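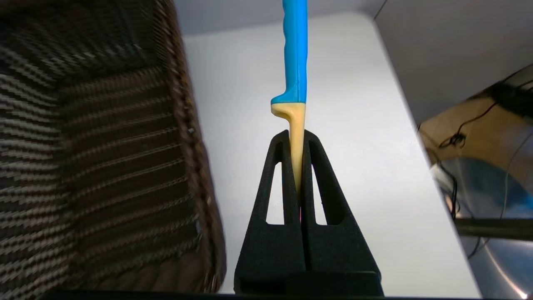 A knife-like utensil, held upright against a white surface.

Mon 1 June

On Sharing a Kitchen

Readers of this blog will be aware that the household at Grønli has shared one kitchen among four adults since March. Several have written to ask how the arrangement is managed. The present post sets out our practice as it stands, with the caution that it suits our building and our habits and may need changing elsewhere.

The first matter to be settled was storage. Each resident has one shelf in the refrigerator and one cupboard. The door of the refrigerator is common ground and holds milk, butter and mustard. Viktória Kiss proposed labels at the outset, and I opposed them as excessive. I have since withdrawn the objection. A jar of plum jam was finished by a person other than its owner, and I was that person.

Shared goods are paid for from a fund. Every resident contributes 200 kroner a month, which covers oil, salt, flour, coffee and dish soap. In the first month we spent 468 kroner in total, most of it on coffee. The remainder is kept in a tin and carried forward. Receipts go in the same tin. Residents who prefer a particular brand of anything are asked to buy it themselves.

Cooking hours proved more difficult. Åsmund Nygård works early shifts and requires the stove before six in the morning, while the rest of us tend to cook at seven in the evening, all at once. After some weeks of standing in one another's way we agreed that two residents would cook for the whole table on weekdays, taking turns by the week. Weekends remain open. Guests are welcome on any evening, provided that the cooks are told by noon.

Washing up is done the same night by those who did not cook. Pans may soak until morning but no longer. Cutting boards are to be stood on edge to dry, a rule that I wrote and that I am still the most likely to forget.

One question is unresolved, namely the freezer. It has 3 drawers for the four of us, and the lowest is presently filled with bread. Viktória has suggested a second, smaller freezer for the hallway - the outlet there is sound - but the cost has yet to be discussed. I shall report on the matter when a decision has been reached.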